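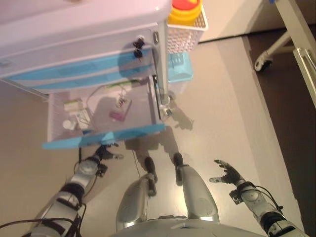
Page 102

September, evening. Did the cart today. I had been putting it off since Rosine Guillot went on leave, and it was my turn anyway.

Started after lunch, when the treatment room was free until 3. Took the keys down from the office and left them hanging in the lock so I wouldn't walk off with them in my pocket again. The top was clear already. I wiped it and went on to the drawers.

The upper ones were fine. The one below is the drawer people drop things into when they don't know where else to put them. A handful of small stuff in there - a round white cap or bottle, a little cream box, a white packet, something purple, a clear packet with brown contents, a thin green strip along the back. A white cable was looped through the lot. I asked Beryl Bellamy about the cable and she thought it belonged with the old Plusia unit, which went back to Wamcombe in the spring. I put a label on it and left it on her desk.

Looked for dates on everything. Two things had no date that I could read, so those went in an envelope for her too. The drawer liner needs replacing. Wrote that in the book, with the order number for the last ones, 468, in case Ferrand still carries them.

The tub with the red lid stays in the wire basket on the side. I would like it lower down, but the blue bin is under the basket and there isn't another place to hang it. Asked Beryl. She said leave it.

Swept the floor, the beige part and the dark strip both. Moved the stand over by the wall to get at the dust and put it back where it was.

Locked up, signed the sheet, keys back on the hook. Home by 7. Soup and toast. My shoulder is sore again from bending over that drawer - must remember to use the stool next month. Called Mother, no answer, will try her in the morning.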